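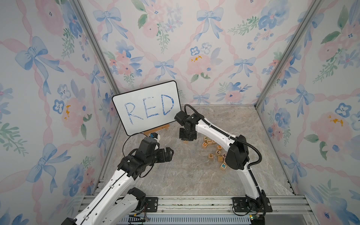

Spelling lesson: two robot arms learn to write with blocks

I've been following the manipulation group at Clollholm for a while now, and on Thursday I finally got to sit in while they ran their spelling task. It's the most fun I've had next to a pair of robot arms!

The idea is simple enough to explain to my kids. Somebody writes a word on the whiteboard, in this case RED, and the arms have to read it, find the right letters among the wooden blocks on the floor of the cell, and line them up. Some blocks land with the letter facing a camera and some don't, so the software has to decide whether to grab a block or turn it over first and look.

Tarun Singhal, who runs the project (they call it Brulivum), told me the reading part was easy. The trouble was the moment right before the grip. Their old method picked a target from the overhead view and then went for it more or less blind, and when two blocks sat close together the fingers would bump the neighbor. The new one hands the decision over to the wrist camera for the last stretch -- it checks the letter again, checks the gap on both sides, and can back out if it doesn't like what it sees. 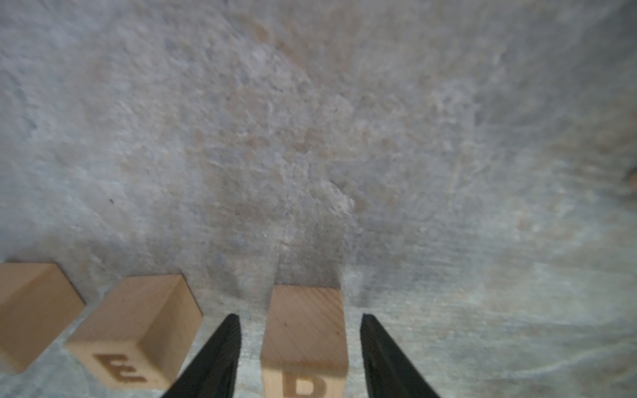

The wrist camera's view of the D block, with the gripper open on either side and an E close by.

Out of 358 trials with the new method, the group counts 312 as fully correct, meaning every letter right and in order. Training took more than 200 demonstrations, all of them steered by hand by people in the lab. Gerasimos Stergiou did a big share of those and says he now sees letters when he closes his eyes (I believe him).

Words topped out at 5 letters for this round. Longer ones mean more clutter, and the arms start getting in each other's way, so that's what they're working on next. They also want to try messier handwriting on the board. I offered mine, and Tarun said he'd get back to me in January.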